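I went to Stostthorpe with a spreadsheet and came home with a different one. My plan was simple: buy a two-armed robot for the packing room, bolt it down, get on with life. Then I met Vasanthi Haque, who does the buying at Wemham, and she asked what I'd budgeted for simulation. Um – nothing?

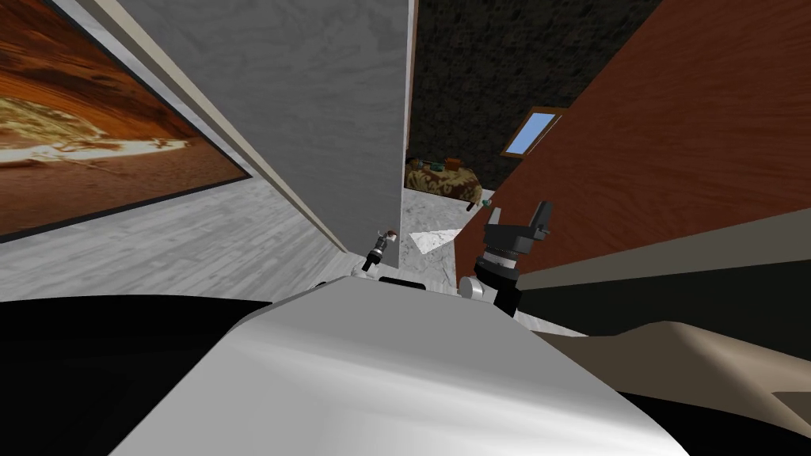
She spends 100 hours in software before she'll sign a purchase order, and she wants to know how far each arm gets before the body is in its own way. Reach is where the money goes, she told me (twice!). Her first quote from Linov had the arms priced nicely and the grippers tucked away on page 4, and grippers wear out.

So price the fingers separately, and ask for two spare sets up front. I got mine from Sikder for 500 a set, and I'm still a bit sore about the shipping.

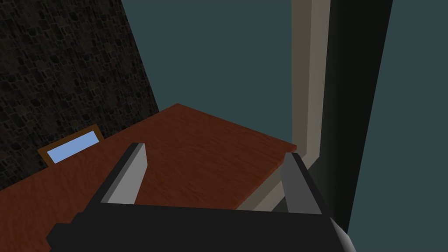

WEMHAM, October

Chaminda Roy runs the floor at the second site, and he'd rather talk about tables. Measure yours before you order, he says, height and depth both. His budget has a line just for furniture, and mine does too now. The order goes in on Friday.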